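Ticket: Delivery order shows two different totals
Opened by: Hanna Nowicki, Ekham office
Handled by: Vasylyna Bilyk, Jerno support
Opened: March 9, 2022
Status: Solved

Hanna wrote:
Hello again, and sorry to be back so soon! I put in our spring supply order for the kitchen and the meeting rooms (coffee, paper cups, bottled water, the usual), and the order page says 1,592 while the confirmation email says 60 less. I've gone over it with a calculator twice and I get the number on the page. I also tried logging out and back in, and I tried it on the old laptop by the front desk, same thing. I'd love to have it sorted before the invoice goes to Trodberg, who are lovely people but do not enjoy surprises.

Vasylyna replied:
Hi Hanna, please don't apologize, it's always nice to hear from you. Thank you for trying a second computer, that saved me a question. Could you open the order, click Lines, and tell me whether the delivery charge has a little gray clock beside it? Please leave the order as it is for now and don't press Send Again, or we may end up with two of everything.

Hanna wrote:
Yes, there's a clock! I had never noticed it. It says "pending rate." The Romaniuk building is set as the drop-off, if that matters.

Vasylyna replied:
It matters a lot, thank you. Romaniuk was moved to a new delivery zone and its rate was still waiting for approval on our side. The order page adds a pending charge and the email leaves it out, so the charge of 60 is your whole difference. I've approved the rate and sent a fresh confirmation. Would you check it when you have a minute? The email template itself will be fixed in the April update, and until then a quick look for the clock is the best advice I can give.

Hanna wrote:
Both say 1,592 now, and I've passed it on to Trodberg. Thank you so much for being patient with me. You can close this one, and I hope the rest of your week is a quiet one!

Attachment (1)

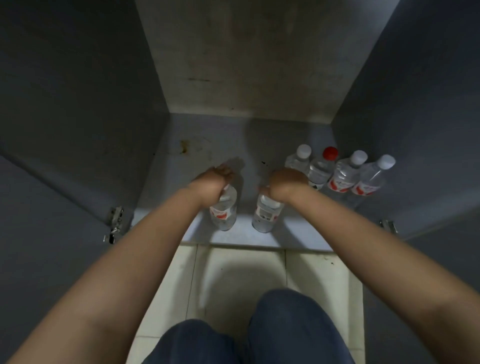
Bottled water in the cabinet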